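Tromano Grasp Planner — Set-up Guide
Section 8: Wrist View, Scene View and Tray Calibration

Revised 1/30/23. Maintainer: Laurier McKinnon

This section applies to cells with one arm, a two-finger gripper, a wrist camera and at least one fixed camera. Complete Section 7 (arm homing and tool frame) before you start. If the tool frame has been edited after homing, repeat Section 7.

8.1 Start the perception service

1. Log in to the cell controller and open the Flellotar console.
2. Select Services, then Perception. Status must read IDLE.
3. Load the cell profile. The profile name must match the name stored on the arm controller, including case.
4. Select Start. Both video panes should open. If a pane stays gray, see 8.5.

CAUTION: Starting the perception service does not move the arm, but the planner can queue a motion as soon as both panes are live. Keep the planner in Hold until you reach step 8.4.

8.2 Set the self mask

The self mask tells the segmenter which pixels in the wrist pane belong to the gripper. Without it, finger plates and bolt heads are returned as graspable objects.

1. Open the gripper fully and select Capture Open.
2. Close the gripper with no object and select Capture Closed.
3. Select Build Mask. The console fills in the positions between the two captures.
4. Place a test object between the fingers and close on it. The mask must cover the gripper and stop at the object.
5. Set Mask Margin to 3 pixels. Larger values hide thin objects close to the fingertips.

Transparent items are the hardest case. Film and clear packaging give weak depth returns, and whatever lies behind them shows through. Run at least one capture with a clear item in the gripper and a second object partly behind it.
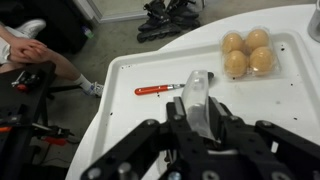 Figure 8-1. Wrist view with clear plastic held between the fingers. The knife tip is hidden behind the plastic; the egg carton is also transparent.

6. Check the label list for the capture. A partly hidden object should carry one label. If it is split in two, raise Merge Distance one step and capture again.
7. Check that items inside clear packaging are grouped with the package. If the planner proposes a grasp on the contents alone, enable Container Grouping.

NOTE: Limit the segmentation region to the tray outline. Anything beyond it — floor, fixtures, a person seated near the table — is then dropped before labeling. The region limit is a labeling filter and has no safety function. Use the cell's own protective stop for that.

8.3 Register the tray

1. Put the tray in its working position. It does not have to be square to the table.
2. In the fixed camera pane, select Tray, then Fit Plane.
3. Click the tray corners in clockwise order. The residual is shown under the pane.
4. Accept the fit if the residual is 3 mm or less. Otherwise clear the tray and refit.
5. Load the tray with mixed objects and select Build Scene.

Polished metal often leaves holes in the depth map. Turn on Fill Reflective for bowls, strainers and similar items, and leave it off for matte objects, where it rounds the rim.

8.4 Verify a held object 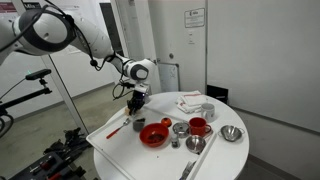

Figure 8-2. Small block held just above the table, with the loaded tray in view.

1. With a small block in the gripper, select Attach Object. The block must move from the scene list to the tool list.
2. Set Planner to Step. Each motion now waits for a confirm.
3. Request a place pose on a clear part of the tray. Planning takes about 8 seconds on the first request and less after that.
4. Inspect the preview. The swept volume must include the held object and the arm cables.
5. Confirm. Keep a hand on the stop button through the full motion.

CAUTION: If the tray has been moved, even slightly, discard the scene and repeat 8.3. The planner does not detect tray shift in this release.

8.5 Messages

Error 17: Mask and gripper model do not match. Rebuild the mask.
Error 404: Cell profile not found. Check the name and reload.
Warning 8: Held object not attached. The planner stays in Hold until it is attached or released.

Send logs for any other code to Harvey Sutherland, Lendow support, with the cell profile attached.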